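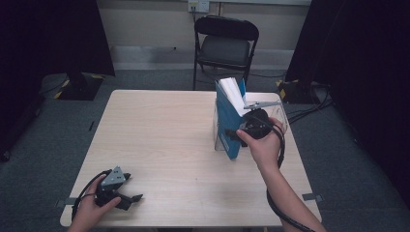 Search this site Enter keyword Go

About us

Hi, I'm Luana Bragança, and I run the hand gripper bench at Kesia. We're a small shop in Lerum that tries out grippers for people who have to pick one and live with it. Arlindo Bastos and I started out with 2 borrowed arms and a whole lot of opinions (we still have the opinions!).

Mostly we do paper. Folders, paperbacks, big fat books, all the stuff that bends and slides just when you think you've got it. A block of wood will forgive a sloppy grip, but pages won't, so that's where we look hardest at finger pads.
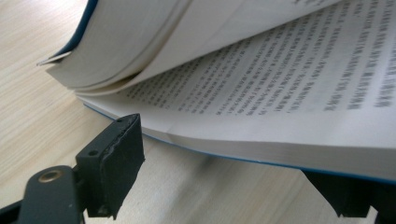
Boris Říha looks after the pads and swaps them way more often than I would, and we argue about it. Valdir Macedo does cameras and controllers. Every gripper gets 1,000 grabs before we write a word about it, and 2,000 if Valdir doesn't like the numbers.
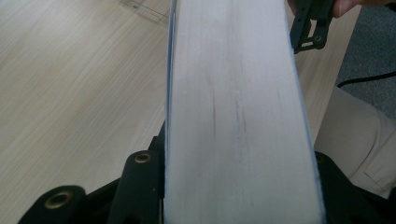 Our longest job so far is Mendonça, a side-by-side of hand-held grippers that we began in October and keep adding to. Got one you'd like us to try? Write to Arlindo, he answers faster than I do.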